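Subject: Re: [border-talks] Murness ferry agreement

On 8 October, Jolán Kelemen wrote:

> Is the Prerel side still asking for 40 permits? Their foreign office told the radio it was 23.

It was 23 in the draft both delegations took home from Cludbridge. The 40 came back in a side letter, which Bozsik's ministry hasn't answered. The text runs to 118 pages and only eight deal with the crossing – the rest is fishing and customs.

I don't expect a signature before the Murness election. Neither government wants to defend the customs annex during a campaign.

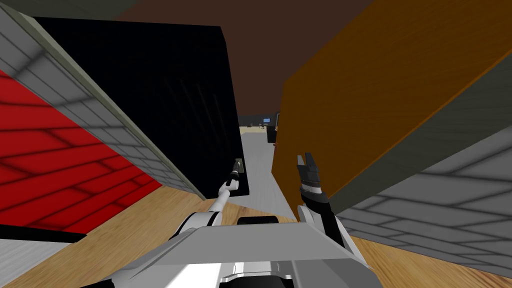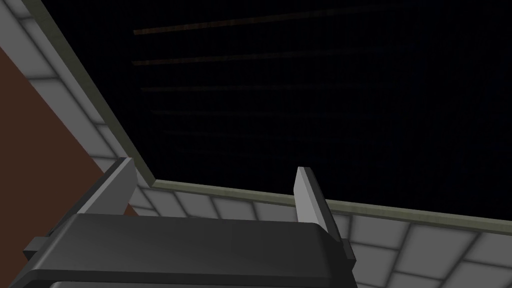
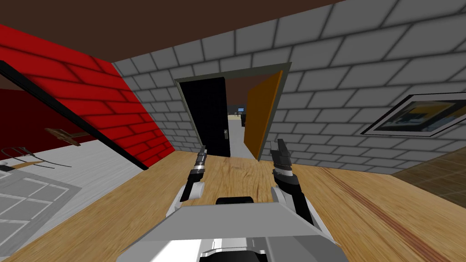
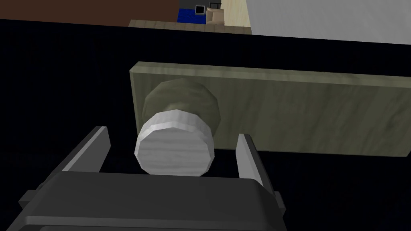
The annex also leaves open who inspects cargo at night. Prerel wants joint teams. If anyone has the side letter in the original, please send it to the list.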